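Vomari Citrus Cordial Kit
Sold by Dimham Kitchen Goods, Zellville
Page updated 17 Jul 2019

We have been making cordial in the back of the shop for years, and this is the kit we kept wishing somebody would sell us! It takes you from a bag of lemons to a bottle in the fridge in one afternoon, and the second batch is always better than the first (ours certainly was).

What comes in the box
Glass bottle with swing top
Fine strainer
Stainless funnel
Hand reamer
Recipe booklet by Fadwa Bouzid, 11 recipes
Sheet of blank labels

You bring the fruit, the sugar and a decent saucepan.

The reamer is the part I love most. It has a deep ridge and a fat handle, and it gets right down into the pith without tearing it, so you don't end up with that bitter edge. Fadwa tested it on lemons, limes and some very stubborn grapefruit before she would put her name on the booklet. Her lemon and lime recipe uses seven lemons to 100 g of fresh ginger, and if you only ever make one thing with this kit, make that one. Pour it long over ice with plenty of soda! 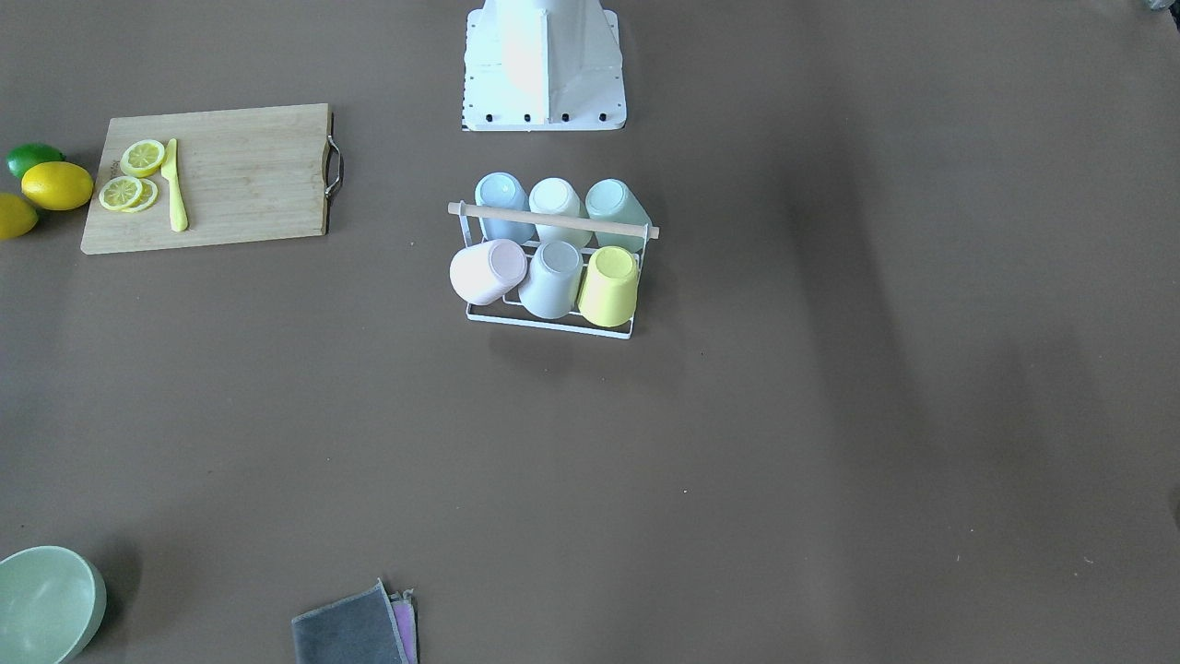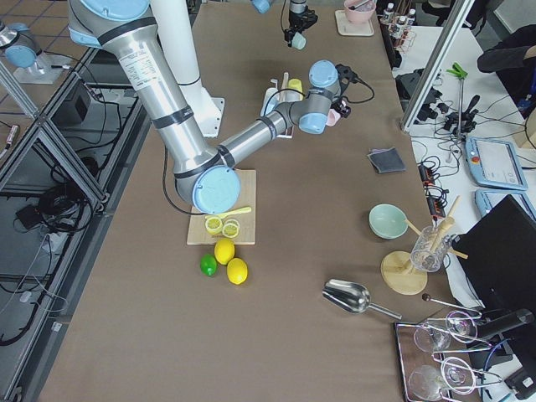

Cups on the rack, lemons on the board.

Roll the fruit hard under your palm before you cut it. Cold fruit is stingy, so take it out of the fridge the night before if you remember. Strain twice if you like it clear. I don't bother, I like the bits.

Cordial made to the booklet's proportions should go in the fridge as soon as it has cooled, and we drink ours within nine days. The bottle goes in the dishwasher but take the rubber seal off first. Wash the reamer by hand.

Spare seals and extra bottles are on the Valcárcel glassware page. The older Valcárcel bottles had a narrower neck, and the funnel is a snug fit in those but it does go.

Questions about the recipes go to Fadwa, and anything about orders or breakages to Tarek Mansour at the Zellville shop. The blood orange recipe was misprinted in booklets sold before June, so if yours has no sugar listed on that page, write to Tarek and he'll mail you a new one.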